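Melero Round Table from Britance: Review After Two Years

I bought the Melero as a dining table and it has ended up doing most of the work in the house. We eat at it, I pay bills at it, and on weekday mornings it is my desk until lunch. I paid $586 with delivery. The price has moved up and down since then, so check before you order.

Britance sells it in light wood and in a darker stain. I picked the light one. The dark sample they mailed me showed every crumb and every fingerprint, and I didn't want to wipe the table before each meal.

Delivery and assembly

It came in two boxes, and the one with the top in it weighs almost 70 pounds. The driver left both in the front hall. If you live up a flight of stairs, pay for the room delivery or have someone there to help. I slid the big box along the floor on a blanket and that was fine for the hall, but I would not have wanted to try it on steps.

The instructions are drawings only. They are clear enough except for the page where the base meets the top, where the plate is shown from the wrong side. I put it on backward, noticed the holes didn't line up, and took it off again. Lay the top face down on a rug, set the plate so that the stamped arrow points up at you, and start all the bolts by hand before tightening any of them. The hex key in the bag is soft and rounded off before I finished. I used my own.

The whole job took an evening. Most of that was the backward plate and cleaning up foam.

Daily use

It is steady. I can write on it while someone else is cutting food on the other side and my pen doesn't jump. It did develop a slight rock after the first winter, and tightening the bolts underneath fixed it. I do that every November now when I get the tools out for the storm windows.

A round top takes some getting used to if you have always had a rectangle. People can sit wherever they like and there is no head of the table, which is good for dinner. For work it is less good. Your forearms hang off the curve, and a laptop with a notebook beside it pushes you to sit farther back than you want. I got a thick felt mat and that helped some. If you are going to use it mainly as a desk, buy a desk.

My neighbor Mwanahawa Obura has the same table in the bigger size and says the middle is hard to reach when it is set for a full meal. Mine is the smaller one and I don't have that problem. Serving bowls go in the center and everyone can get to them.

The finish

This is where I would take points off. The finish is thin. It handles cold drinks and ordinary spills if you get to them soon, but a hot casserole dish on a folded dish towel left a cloudy ring the first month. Some of it came out with a little oil and a soft cloth. The rest is still there if you know where to look. Use a real trivet.

I asked Britance about the ring and they answered the next morning. They told me to let the spot dry out for a week and then use their own wood cream, sold separately. I tried the cream. It made the area a bit shinier than the rest of the top and did nothing for the ring, so I ended up doing the whole surface to even it out. It smells like candles for a day.

Sunlight has also changed the color a little. The part nearest the window is warmer than it was. I turn the table a quarter turn every few months and it has evened out. That is one advantage of a round one.

What else I looked at

The Bogdan was the cheaper choice and I nearly bought it. In the store it wobbled when I leaned on it, and the salesman said that was the floor. I moved it to another part of the floor and it wobbled there too. The Panumton was the best made of the tables I tried, with a harder finish, but it only came with a folding leaf and a seam down the middle. I had a table with a seam for years and picked crumbs out of it with a butter knife. I wasn't going back to that.

Chairs

Britance would like you to buy the matching chairs. I sat in them at the showroom and found the seats too short for my legs. They also cost more than I thought chairs should. You don't need them. A round table doesn't care much what is pushed up to it, and ordinary seat heights work fine. Measure any chair with arms first, though. Some will hit the edge before you are close enough to eat, and over time that leaves a dent – mine has a small one, from an office chair I no longer use in there.
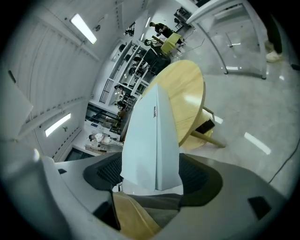 Before ordering, check the clearance behind the chairs as well as the size of the table. I taped a circle on the floor and walked past it for a few days with laundry and groceries in my arms. That talked me out of the bigger size. I would buy the smaller Melero again at the price I paid, with a good trivet in the same order.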